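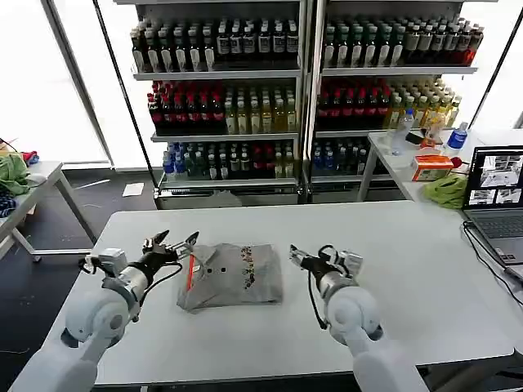
I folded shirts for a living for eight years, first in a hotel laundry and then at Munasinghe, where the returns came back in bags and went out again flat. When people tell me a robot folding a T-shirt is slow, I agree with them. The speed is the wrong thing to argue over.

A good folder on our floor did 300 pieces before lunch. What the number leaves out is the talk. You learned who was leaving, whose kid was sick, which supervisor to avoid -- all of it over the table, with your hands busy.
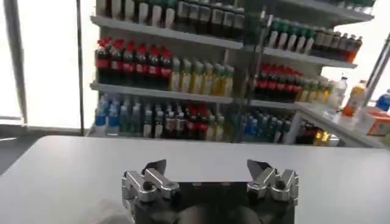
Put arms at that table and the person who stood there gets a screen to watch. Managers call this a step up. It may be easier on the shoulders, and I would have taken it for that alone. But watching is lonely work, and it is usually paid the same.
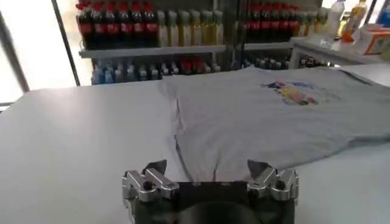

A gray T-shirt on the table, gripper open at the hem.

I would ask any shop buying these machines for two things. Let the folders say which jobs go first, and put the raise in writing before the arms are switched on. Lomex never asked us anything when the conveyor came in, and the best people quit by May.

Search this site Go

Contact | Copyright Grandileck Opinion | Back to top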